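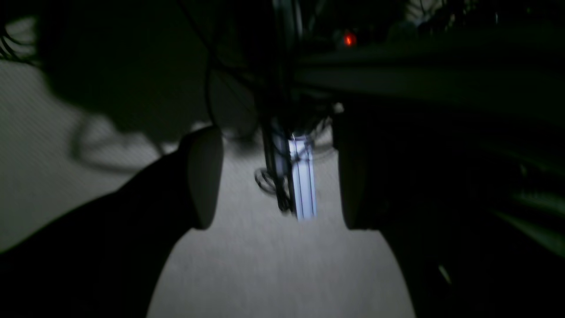 4.2 Equipment planning and budget

The work cell was planned as one purchase and bought as two. The first order, placed in September, covered the arm, the gripper and a controller from Grostanico. The second covered everything we had left out: spare finger pads, wrist cameras, cable guides and a service plan from Prokasum. Small parts came to 27 percent of the total, against the 5 percent we had set aside for them.

Most of the gap came from wear items. Finger pads were priced as a single set, but the supplier sells them in packs and delivery took 43 days. We now order pads with the arm and treat them as a running cost.
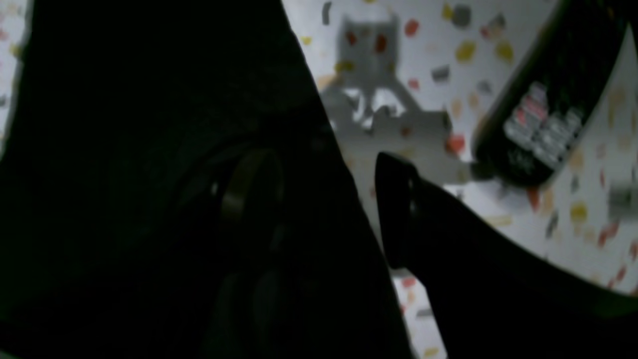 Work surfaces and test objects were budgeted separately. Handheld items with keypads were bought used where possible - they are cheap, and a scratched case does not matter for grasping trials. Tables were already in the building and were not charged to the project.

Figure 3. Work at the cell during the planning period.

Two quotes were compared for the second cell. Hepburn was lower on the arm but charged for each software seat. Rello included the seats and asked for a five-year service term. Tomos Harries prepared the cost sheet used for both, with shipping and training listed on their own lines. We chose the Rello quote and kept the old gripper as a spare.

12 shares - 3 comments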